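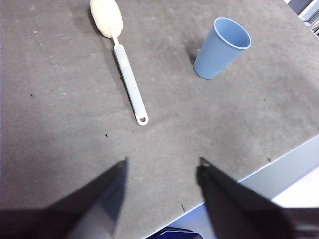

Le robot plongeur de Senville serre trop fort, puis plus du tout

La vaisselle attendra. À l'atelier de Senville, la cellule qui doit apprendre à nettoyer toute seule un gobelet bleu avec une brosse à éponge est à l'arrêt depuis vendredi, 15 heures. Motif inscrit dans le cahier de bord : « perte de consigne d'effort, pince droite ». Traduction pour ceux qui lavent encore leurs verres à la main : le bras ne savait plus avec quelle force il tenait les choses, et il a choisi de ne pas demander.

L'incident a duré moins de temps qu'il n'en faut pour remplir le formulaire correspondant. Au cycle 2395 de la campagne d'essais, la pince s'est refermée sur le gobelet, a continué de se refermer, puis s'est rouverte d'un coup alors que le bras remontait. Le gobelet est parti vers l'allée, où passait un technicien avec son café. L'homme est indemne. Le café, non. Quant au gobelet, en plastique et visiblement d'une bonne constitution, il a rebondi deux fois et repris du service pour les vérifications.

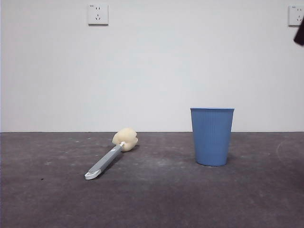
Le plus gênant tient à ce qui ne s'est pas passé. La surveillance d'effort, fournie par Tetent et réglée à la mise en service, aurait dû couper le mouvement dès le dépassement du seuil. Elle a bien envoyé une alerte, reçue par le superviseur avec près de 3 secondes de retard, soit largement après la bataille. C'est finalement le technicien, la manche trempée, qui a appuyé sur l'arrêt d'urgence.

« On avait une protection qui fonctionnait très bien dans le compte rendu », résume Cauã Mendonça, responsable des essais. Selon lui, une mise à jour du logiciel Nendomix, installée le matin même, a remis à zéro un paramètre de filtrage. La mesure de force arrivait donc lissée, polie, présentable, et périmée. Le contrôleur, de bonne foi, serrait un peu plus pour atteindre une valeur qu'il avait déjà dépassée. Pour la réouverture brutale, l'équipe penche vers un défaut de connecteur au poignet. Elle penche seulement : le câble soupçonné a été remplacé, et le nouveau se comporte exactement comme l'ancien, c'est-à-dire parfaitement dès qu'on le regarde.

Les essais ont repris lundi à vitesse réduite, allée fermée, avec l'interdiction de soulever quoi que ce soit. Le bras a le droit d'approcher, de poser ses doigts contre le gobelet et de repartir. La brosse reste couchée sur le plateau en attendant des jours meilleurs. À ce rythme, note un membre de l'équipe, un stagiaire équipé d'un torchon garderait une avance confortable.

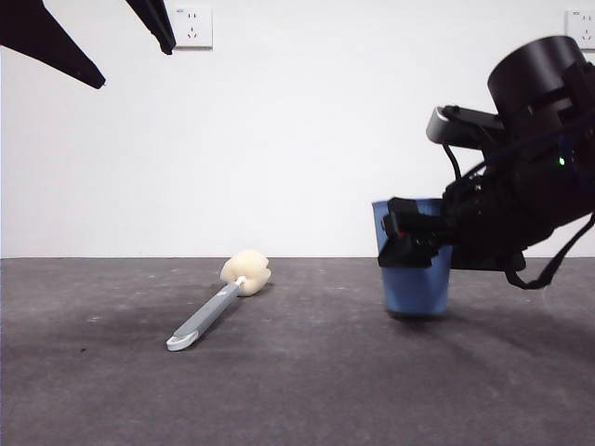 La société Rothe, qui a intégré la cellule, a dépêché deux personnes sur place. Elles ont d'abord relevé que la procédure imposait un essai à vide après chaque mise à jour. On leur a répondu que l'essai à vide avait été fait. Il l'avait été, en effet, et sans le moindre incident, puisqu'une pince qui ne tient rien ne peut guère serrer trop fort. La procédure sera modifiée : l'essai se fera désormais en charge, sur une pièce d'épreuve, avec relevé des efforts contresigné avant toute remise en production.

Autre point retenu, moins glorieux : l'allée. Elle longe la table à une distance jugée suffisante sur le plan, lequel date d'avant l'installation de la machine à café. Un écran de protection est commandé, avec un délai de 5 semaines. La machine à café, elle, a été déplacée dans l'heure, ce qui en fait à ce jour la mesure corrective la plus rapide de l'histoire du site.

Reste la question du calendrier. La démonstration prévue en septembre devant les clients est maintenue, dans une version que la direction qualifie de « resserrée », adjectif dont le service technique se serait bien passé. Elle devrait porter sur la prise du gobelet et, si le connecteur y consent, sur celle de la brosse. Le lavage proprement dit n'est plus au programme. Le rapport d'incident complet est attendu vendredi ; en attendant, les tasses de l'atelier s'empilent dans l'évier.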